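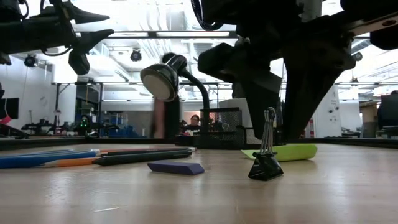

Werkstattbuch, Mai, angefangen kurz nach 16 Uhr

So, jetzt komme ich endlich dazu, die Sache mit der Spendenaktion für den Nachbarschaftstreff aufzuschreiben, bevor mir die Hälfte wieder entfällt. Wer von euch bei der Besprechung nicht dabei war, kann sich hier einlesen, und wer dabei war, möge mich bitte korrigieren, am liebsten mit Bleistift am Rand.

Clulteck gibt 3000 Euro dazu, das ist seit heute Mittag schriftlich da, und ich habe mich wirklich sehr gefreut! Das Geld ist für Material gedacht, also für Regale, Werkbänke und die Beleuchtung im hinteren Raum des Treffs, und ausdrücklich nicht für Arbeitsstunden. Die Stunden bringen wir ein, so wie es mit Radu abgesprochen war. Von Radu kommen an beiden Aufbautagen der Transporter und jemand, der ihn fährt (wer das sein wird, steht noch nicht fest, aber das ist ja auch deren Sache).

Nazar hat die Wunschliste des Treffs durchgesehen und mit mir am Telefon sortiert. Es stehen dort 221 Posten drauf, von der großen Hobelbank bis zur Packung Schleifpapier, und ich gebe zu, dass ich beim ersten Durchblättern etwas geschluckt habe. Vieles davon ist aber Kleinkram, den wir in einem Rutsch bestellen können. Nazar Mykhailiuk steht deshalb ab sofort als Ansprechpartner für alle Bestellungen im Plan, bitte nichts mehr auf eigene Faust kaufen, auch wenn es gut gemeint ist. Beim letzten Mal hatten wir am Ende Holzleim für Jahre im Schrank, der zum Teil noch heute da steht.

Die Werkbänke bauen wir selbst, vier Stück, zwei davon niedriger für die Kindergruppe. Stepan hat die Zeichnung überarbeitet und die Querstrebe unten weiter nach hinten gesetzt, damit man auch im Rollstuhl vernünftig herankommt. Darum hatte die Leiterin des Treffs schon im Winter gebeten, und es war bei uns irgendwie liegen geblieben - das tut mir leid, und ich habe es ihr heute auch so gesagt. Sie war sehr freundlich und hat gleich gefragt, ob wir Kuchen oder lieber Suppe möchten. Ich habe für uns alle Suppe gesagt, ich hoffe, das war recht.

Mit Fotomel ist ausgemacht, dass sie am Eröffnungsnachmittag Bilder machen und dem Treff die Abzüge schenken. Sie möchten vorher wissen, wer nicht aufs Bild will. Ich lege eine Liste neben die Kaffeemaschine, tragt euch da bitte ein, es fragt niemand nach.

Noch ein Wort zu Pasov: Die haben angeboten, das Holz zum Einkaufspreis abzugeben, wollen aber, dass wir es selbst abholen, und zwar vormittags zwischen 8 und 10 Uhr. Stepan Boiko meint, dass der Anhänger reicht, wenn wir die langen Bretter gleich dort halbieren lassen. Ich bin da ein bisschen skeptisch, weil die Rückwände ja durchgehend sein sollen, aber er rechnet es noch einmal nach und trägt das Ergebnis hier unten ein.

Offen ist außerdem:

Versicherung für die Aufbautage, ich rufe morgen früh an.
Schlüssel für den Hintereingang, liegt angeblich beim Hausmeister der Schule nebenan.
Lampen, Nazar wartet auf das zweite Angebot.
Dankesbrief an Clulteck, Entwurf von mir, bitte gegenlesen (ich schreibe immer zu lang, ich weiß).

Nachtrag, 17.40 Uhr: Stepan hat gerechnet. Halbieren geht nur bei den Regalbrettern, die Rückwände müssen ganz bleiben. Wir fragen also bei Radu, ob der Transporter auch schon zum Holzholen zu haben ist.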